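Frequently Asked Questions: Passwords, Keys and Staying Safe with Larex

Last updated March 1, 2019

We get a lot of mail about how Larex keeps your saved passwords private, and we love it! Cryptography is one of those subjects that gets more fun the more you poke at it, so please keep poking. The answers on this page cover the things people ask most often. If yours isn't among them, the Onddale help desk is open to everyone, paid account or not.

What does Larex do, in plain words?

It keeps your passwords in a locked file (we call it the vault) and opens that file when you type one long passphrase. The locking happens on your own computer or phone, before anything is sent to us. What sits on our servers is scrambled data that we have no way of reading. We think that's pretty wonderful, and it's the whole reason we built the thing.

So you can't see my passwords at all?

Right. We never receive your passphrase, so we don't hold the key that opens your vault. We can see your email address, the size of your vault and the last time it synced.

What happens if I forget my passphrase?

If you printed your recovery sheet when you signed up, you can use the code on it to set a new passphrase. If you didn't, and no device is still unlocked, the vault is gone and you'll need to start a fresh one. We know that stings. Please go print the sheet! It's under Settings, then Recovery, and it fits on one page. Keep it with your birth certificate or your tax papers, somewhere you'd look.

How long should a passphrase be?

Longer than you think, and made of words picked at random. Five or six is a good place to start. Use the picker in the sign-up screen or roll dice against a printed word list. Song lyrics, Bible verses and movie quotes are all in the guessing lists that attackers use, even with the vowels swapped for numbers.

Why is it a little slow to unlock?

Oh, we like this one. When you type your passphrase, we run it through a function that is slow on purpose. You wait a moment, once. A person trying to guess has to wait that same moment for every single guess, and with millions and millions of guesses to get through, it adds up beautifully. On an older phone you may notice the delay more. There's a slider for it under Settings, then Advanced, but we'd ask you to leave it alone unless unlocking has become a real pain.

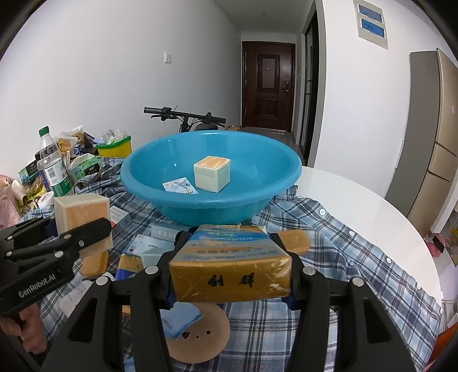 Chantharasri wrote in after our last update to say that the slider had been set too low on an old tablet and then copied to every other device during a sync, which didn't seem right. It wasn't! Each device now keeps its own setting, and the vault always uses the strongest one it has been given. If you updated before March, open the Advanced screen once on each device and check that the slider sits where you want it.

Do I still need two-step login?

Yes please. Your passphrase protects the contents of the vault, and two-step login protects the account around it. With it turned on, a stranger who has somehow learned your passphrase still can't download your vault from us on a new device. You can use a code app or a hardware key. We don't offer codes by text message, as phone numbers can be moved to another SIM card by a convincing caller.

How many devices can I use?

The free plan covers 3 devices. The paid plan has no limit that we enforce, although things get sluggish if you leave a dozen old phones connected. Removing a device is quick: go to Settings, then Devices, tap its name and choose Forget.

Is there a limit on what I can store?

A free vault holds up to 1,000 entries. That counts logins, notes and cards together. Attachments are separate and only come with the paid plan.

What is Flamudgate, and is it safe?

Flamudgate is our sharing tool. Say you want your sister to have the login for the streaming service. Her copy of Larex has a pair of keys, one public and one private. Yours locks the login with her public key, and only her private key can open it. We just pass the locked package along. Before you share for the first time, both of you will see a short string of words on screen. Read them to each other over the phone! If they match, you know you have the real key and nobody has slipped in a different one.

Can I take back something I shared?

You can stop future updates from reaching the other person. You can't make them forget what they've already seen, so change the password on the site itself too.

Has anyone outside the company checked your work?

Yes, and we'd be nervous if they hadn't. An outside team went through the desktop program and the sync code and gave us 133 notes, from spelling slips in comments up to 3 problems they rated serious. All of the serious ones are fixed in the current version. The full report is on the Downloads page, and it's a great read if you like that kind of thing. (We do.)

I think I found a security hole. Who do I tell?

You! We're so glad you're here. Use the form on the Security page, which encrypts your message before it leaves your browser. Tell us the version number, what you did and what you saw. Please don't test on other people's accounts, and give us time to ship a fix before you publish.

Can I export everything and leave?

Any time, from Settings, then Export. The plain export is readable by anyone who opens the file, so delete it once you've loaded it into your new program, and empty the trash as well.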